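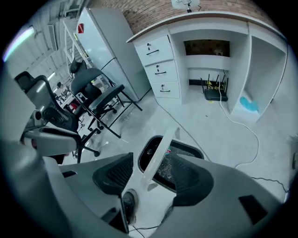 Plestby Under-Desk Notes is a small collection of written notes about what people keep below and beside their office desks. I started it in July, when our office moved and all the desks had to be listed again. One note is one desk. A typical one reads like this: white desk, three drawers in a column, each with a lock and a black handle, router with four antennas standing on the floor of the knee space, long white cable going out over the concrete. The notes are short on purpose, so that a person can read many of them in one sitting.

Contents

The file desks.csv has 865 rows. The file items.csv has 1751 rows, one for each thing noted, and is joined to the first by desk_id. Some 100 rows in items.csv have the value "unclear" in the column kind - please keep them, they are not errors.

Columns in desks.csv

desk_id: number of the desk
drawers: number of drawers, empty if not noted
locks: yes, no or mixed
floor_items: yes or no
cable_on_floor: yes or no

Known problems

Bags and cloths are one category, "soft item", as my helpers could not agree on them. Routers and switches were mixed up in the Korel part. I corrected 15 of these rows by hand, and the others are still waiting. Desks with an open cubby are marked only from version 2.

Use

You may use the files freely for teaching and for planning of offices. Please mention the name Plestby. Corrections can be sent to Omprakash Shukla, who keeps the files.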